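第7章　二本の腕に手順を教える
――模倣学習における「区切り」の考え方 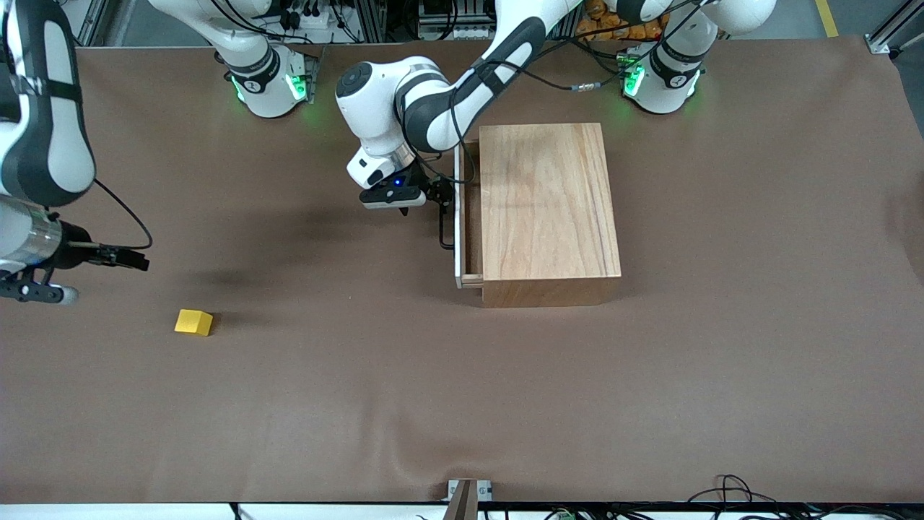

図7.1　双腕作業台での引き出し課題。左腕のグリッパが木箱の引き出しのそばにあり、黄色い立方体は天板の上に置かれている。

7.1　この章のはじめに

前の章までは、一本の腕が一つの物をつかんで運ぶ、という比較的おだやかな世界の話をしてきました。軌道を集め、正規化し、方策を学習させ、実機で確かめる。第5章の演習を最後までやりとげた方なら、この流れはもう手になじんでいることと思います(途中で投げ出した方も、どうぞご心配なく。この章は第5章の5.3節まで読んであれば追いかけられるように書いてあります)。

さて、本章では腕が二本になります。二本になると何が変わるのか。関節の数が倍になり、カメラの数が増え、計算機のメモリが足りなくなる、というのはもちろんそのとおりなのですが、筆者がいちばん大きな変化だと思っているのは、作業に「順番」と「待ち合わせ」が生まれることです。片方の腕が引き出しを開け、もう片方の腕が立方体を持ってくる。書けばたった一行ですが、この一行のなかには、引き出しが十分に開くまで立方体を持った腕は近づきすぎてはいけない、という約束が隠れています。人間どうしなら目くばせ一つで済むこの約束を、データのなかからどうやって学ばせるか。これが本章を通しての問いになります。

図7.1の課題を、本書では「引き出し課題」と呼びます。箱の引き出しを左腕で開け、右腕で黄色い立方体をつかみ、引き出しのなかに入れ、最後に左腕で閉める。できあがりだけ見ればまことに素朴な課題で、学会の発表でこれを見せると、会場の後ろのほうから「それだけですか」という顔をされることもあります。けれども、この素朴さがありがたいのです。失敗したときに、どこで失敗したのかが見てすぐにわかるからです。布をたたむ課題や紐を結ぶ課題は見ばえがしますが、初めて手法を比べる人には、どうか引き出しから始めてほしいと思います。

なお、左右の呼び方について先にお断りしておきます。本書で「左腕」「右腕」というときは、いつもロボットの側から見た左右です。図7.1のように向かい合う位置から写した図では、ロボットの右腕が紙面の左側に、左腕が紙面の右側に来ます。筆者自身、原稿を書きながら何度も取りちがえました。校正を手伝ってくれたNelly Condoriさんには、余白に赤で「どちらの左?」と書かれた頁をずいぶん返してもらったものです。データの変数名にleftとrightをつけるときにも同じ混乱が起こりますので、研究室のなかで最初に一度、声に出して決めておいてください。

7.2　従来のやり方とそのつまずき

双腕の模倣学習でまず思いつくのは、二本の腕の関節角をひとつながりのベクトルにまとめ、片腕のときと同じ方策にそのまま渡してしまう方法です。本書ではこれを「一括方式」と呼びます。実装は簡単で、片腕用のプログラムの次元数を書きかえるだけで動きますから、最初に試すものとしてはたいへん良い選択です。皆さんもぜひ、まずこれを動かしてください。比較の相手がないまま新しい手法を組みはじめると、あとで自分が何を改善したのかわからなくなります。

一括方式がつまずくのは、たいてい待ち合わせの場面です。たとえば、教示者が引き出しを開けおえて、ほんのひと呼吸おいてから右腕を動かしはじめたとします。この「ひと呼吸」のあいだ、二本の腕はほとんど止まっています。止まっている時刻の観測はどれもよく似ているのに、あるものには「止まったままでいなさい」、あるものには「右腕を動かしなさい」という正解がついている。学習器からすれば、同じ問いに二通りの答えが書いてある参考書を渡されたようなものです。その結果、実機では腕が引き出しの前でじっと考えこんでしまうことがあります。見ているこちらは応援したくなるのですが、応援しても動きません。

もう一つのつまずきは、これとは反対の方向にあります。右腕が待たずに出てしまうのです。教示データのなかで、左腕が引き出しを開ける時間がいつも同じくらいだと、方策は引き出しの開き具合を見ずに、腕の姿勢の移りかわりだけを手がかりにして次へ進むことを覚えてしまいます。引き出しが少し渋かった日には、まだ細いすきまがのぞいているだけのところへ、立方体を持った右腕がやってくることになります。

この二つの失敗は、見かけは正反対でも根は同じところにあります。どちらも「いま作業のどの段階にいるのか」が、方策のなかではっきり表されていないために起こるのです。

7.3　区切りという考え方

そこで本章で扱うのが、教示データに「区切り」を入れてから学習する方法です。考え方そのものはとても古く、工場の作業手順書にも、料理の本にも、区切りはあります。玉ねぎを炒める段と、だしを注ぐ段は、段落を変えて書いてありますね。あれと同じことを、腕の軌道に対しておこないます。

引き出し課題であれば、筆者たちは次のような段階を置きました。左腕が引き出しに近づく段階。引き出しを開ける段階。右腕が立方体をつかみに行く段階。立方体を引き出しの上まで運んで放す段階。そして左腕が引き出しを閉める段階。それぞれの境目を「区切り点」と呼び、区切り点には、次へ進むために成り立っていなければならない条件を一つだけ添えておきます。開ける段階の終わりなら「引き出しの開口が立方体の幅を超えている」という条件です。

条件を一つだけに絞るのは、少しばかり我慢のいるところです。書きはじめると、あれもこれもと足したくなります。グリッパが開いていること、右腕が安全な高さにあること、立方体が見えていること。筆者たちの最初の版では条件がふくれあがり、どれか一つがわずかに満たされないせいで、いつまでも次の段階へ進めないという、一括方式とそっくりの立ち往生を自分の手で作りなおしてしまいました。共同研究者のPak-hei Tsangさんが、条件の一覧を印刷した紙を机に広げて、一本ずつ線で消していった午後のことは、いまもよく覚えています。最後に残ったものだけが、現在の版の条件になっています。

形式的に書いておきましょう。時刻tの観測をo、段階を表す変数をz、二本の腕への指令をaとします。一括方式では、oからaを直接に予測します。区切り方式では、まずoと一つ前の段階とからzを推定し、次にoとzからaを予測します。前半を「段階推定器」、後半を「段階つき方策」と呼びます。zは離散の値をとり、引き出し課題では一度進んだら戻らないものとします。戻りを許す拡張は7.8節で扱いますので、いまは一方通行の道だと思って読みすすめてください。

ここで、勘のよい読者は「区切り点は誰が入れるのか」と気になっておられるはずです。手で入れるのは、率直なところ骨が折れます。動画を見ながら、開けおわったのはこのコマか、それとも次のコマか、と悩みはじめると、一本の教示に思いのほか時間をとられます。しかも人によって答えがずれます。この問題にどう向きあうかが、手法の使いやすさをほとんど決めてしまうと言ってもよいほどで、次の節ではここを少していねいに見ていきます。

7.4　区切り点をどう入れるか

筆者たちが使っている方法は、手作業と自動の折衷です。まず、少数の教示にだけ人が区切り点を入れます。次に、その結果を手本として粗い段階推定器を学習させ、残りの教示に区切り点の候補を振らせます。最後に、推定器の自信が低いところだけを人が見なおします。この一連の作業のための道具を、研究室ではTarnaleoと呼んでいます。名前の由来をよく尋ねられるのですが、名づけたBoyang Weiさんが笑うばかりで教えてくれませんので、筆者も知りません。

引き出し課題の実験では、教示は全部で1,076本を集めました。このうち、最初に人が区切り点を入れたのは200本です。残りはTarnaleoが候補を出し、人が見なおしました。200本という数に理論的な裏づけがあるわけではなく、二人で手分けをして、根気の続くところまでやった結果がこの数でした。演習7.2では、この本数を減らしていったときに段階推定器がどこまで持ちこたえるかを、皆さん自身に調べてもらいます。

手で区切り点を入れるときの心得を、いくつか書いておきます。

第一に、区切り点は「動きが止まったところ」に置かず、「条件が満たされたところ」に置いてください。この二つは近いようでいて、ときどき大きくずれます。教示者が引き出しを十分に開けたあと、念のためにもう少し引いている、ということがよくあるからです。条件のほうはとうに満たされているのですから、区切り点もそこに置きます。

第二に、迷ったら後ろにずらします。早すぎる区切り点は、右腕の飛びだしを教えてしまいます。遅すぎる区切り点の害は、待ち時間が少し延びるくらいで済みます。

第三に、同じ人が続けて長くやらないこと。King-fai Chungさんと筆者が同じ教示に別々に区切り点を入れて見比べたところ、ずれが目立ったのは難しい場面よりも、むしろ長い作業の終わりごろに処理した易しい場面でした。疲れは、油断しているところに出るようです。それからは、お茶の時間を作業手順のなかに正式に書きこむことにしました。お茶のあとの区切り点は、たいへん行儀がよいものです。

7.5　観測に何を入れるか

区切り方式では、段階推定器と段階つき方策に別々の観測を渡すことができます。これは見落とされやすい利点ですので、一節を割いておきます。

段階推定器が知りたいのは、作業がどこまで進んだかという、いわば全体の見通しです。これには、作業台の脇や上に固定したカメラの映像が向いています。箱と立方体と二本の腕の関係が、一枚のなかにおさまるからです。いっぽう、段階つき方策が知りたいのは、指先と物との細かな位置関係です。こちらには手首のカメラが向いています。引き出しの前板のふちに指をかける動作などは、固定カメラの映像だけではなかなかうまくいきません。自分の腕が、肝心のところを隠してしまうのです。図7.1でも、左腕の前腕が天板の上を斜めに横切っています。カメラの位置を決めるときは、腕を畳んだ姿勢だけで確かめて安心せず、作業のまっただなかの姿勢でも必ず確かめてください。

では、すべてのカメラの映像を両方に渡してしまえばよいのではないか、と思われるかもしれません。筆者たちも最初はそうしました。ところが、手首のカメラの映像まで受けとった段階推定器は、引き出しの開き具合よりも、手首の映像に写る天板の流れ方のようなものを頼りにしはじめ、教示者が変わると急に当たらなくなりました。情報は多いほどよい、と言いたいところですが、少なくともこの課題では、推定器にはあえて固定カメラの映像だけを見せるほうが落ちついた結果になっています。

色の話も少しだけしておきましょう。立方体に明るい黄色を選ぶと、茶色の天板の上でよく目立ちます。初学者の実験では、こういう見つけやすさに遠慮なく甘えてかまいません。ただし、目立つ色で得られた結果を、そのまま「どんな物でも見つけられる」という主張に広げないこと。背景のなかに似た色のものがないかも、学習を始める前に見ておきましょう。床のテープ一本が、思いがけず推定器の気を引くことがあります。

7.6　結果の一端

くわしい実験は7.7節以降に譲りますが、手法の感触をつかんでもらうために、結果の一端をここで紹介しておきます。

一括方式と区切り方式を、同じ教示、同じ規模の方策ネットワークで学習させ、実機で試しました。試行のあいだに箱の位置と向きを少しずつ変え、立方体の置き場所も変えています。区切り方式の失敗は17回ありました。失敗の記録を読みかえすと、待ち合わせに関わるものは少なく、大半は立方体をつかみそこねたものか、放す位置が引き出しのふちにかかったものでした。つまり、順番はわかっているのに指先が少し不器用だった、という失敗です。いっぽう一括方式では、引き出しの前で動かなくなる失敗と、右腕が早く出てしまう失敗の両方が見られました。

この違いを、成功率という一つの数字にまとめてしまうのは惜しいと筆者は思います。成功率だけを見れば、どちらも「ときどき失敗する手法」です。けれども、つかみそこねは把持の教示を足せば減らせる見込みがありますが、段階の取りちがえは、教示を足しても同じ形で残ることがあります。どこで失敗したかを段階ごとに数えておくと、次に何をすべきかがずいぶん見えやすくなります。区切り方式では段階が初めから変数として手元にありますから、この集計がほとんどただで手に入ります。論文ではあまり目立たないおまけですが、日々の研究では、このおまけにいちばん助けられているような気がします。

公平のために、弱いところも書いておきます。区切り方式は、段階が入りまじる作業には向きません。二本の腕で一枚の布を広げつづけるような作業では、どこで区切っても無理が出ます。また、段階推定器が一度先へ進みすぎると、一方通行の設定では取りかえしがつきません。引き出しがまだ開ききっていないのに「開いた」と判断してしまえば、あとの段階つき方策は、その判断を信じて忠実に動くだけです。Ya-wen Yenさんはこれを「行き先をまちがえた切符で、時刻どおりに着いてしまう」と言っていました。7.8節で戻りを許す拡張を扱うのは、この切符を途中で買いなおせるようにするためです。

7.7節に進む前に

実機をお持ちの方は、この先の節を読む前に、まず一括方式を引き出し課題で動かし、失敗を段階ごとに書きとめてみてください。箱は手近なものでかまいません。ただ、引き出しがあまりに軽く動く箱ですと、指が触れただけで奥へ逃げてしまい、開ける練習よりも追いかける練習になってしまいます。少し手ごたえのあるもののほうが向いています。

もう一つ、箱が天板の上で滑らないかどうかも確かめてください。引き出しを引いたつもりが、箱ごと引きずって動いてしまうことがあります。教示者は無意識に加減しますが、学習した方策は加減の理由までは覚えてくれません。

実機のない方は、付属のデータ集を使ってください。引き出し課題の教示の一部が、区切り点つきと区切り点なしの二通りでおさめてあります。

確認のための問い

7.1　引き出し課題の各段階について、次の段階へ進むための条件を一つずつ、自分の言葉で書きなさい。書いたあとで、その条件が固定カメラの映像だけから判断できるかどうかを検討しなさい。

7.2　人が区切り点を入れる教示の本数を減らしながら段階推定器を学習させ、推定された区切り点のずれがどのように変わるかを図に示しなさい。急に悪くなる本数があれば、そのときどの段階の境目が崩れているかも調べなさい。

7.3　区切り点をすべて一定の時間だけ早めたデータと、遅らせたデータをそれぞれ作り、段階つき方策を学習させなさい。7.4節の「迷ったら後ろにずらす」という心得は、あなたの結果でも支持されるでしょうか。支持されない場合には、その理由を考えなさい。

7.4　身のまわりの両手を使う作業を一つ選び、区切りを入れてみなさい。どうしても区切れない箇所があれば、そこで左右の手がそれぞれ何をしているかを書きとめておくこと(この記録は7.8節の演習でもう一度使います)。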